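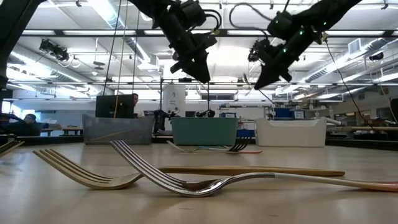

Opening: the fork drawer

Hi everybody. Ask for a show of hands – who has a drawer at home where the forks just live in a heap? (Wait for it. Mine goes up too!)

Tell the Dremivport kitchen story. Shared kitchen, 481 pieces of cutlery, one deep drawer, and me hunting for a fork at lunch while my noodles went soggy. I get silly about this stuff, so I'll try to keep it to 20 minutes.

Mention that forks with colored handles are my favorite place to start. Teal, orange, blue, plain wood – you can group them by looks before you ever think about size. Tip the lot onto a table first, don't sort from inside the drawer.

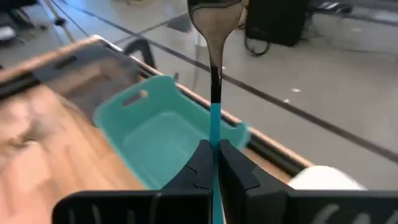
Picking your bins

Go slow here, people write this part down. I like an open bin with smooth sides and rounded corners, so crumbs have no place to hide and you can wipe it out in 10 seconds. The handle slot is a nice extra if you carry yours to the table like I do.

Three containers is plenty for a first try. At the Castillo workshop in March we let folks choose their own rule, and oh, the arguments! Color, length, everyday or fancy, all fine by me.
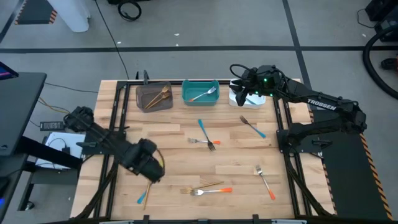

And if a few pieces are still lying around after you've made your piles, leave them until last. Then pass the sign-up sheet and take questions.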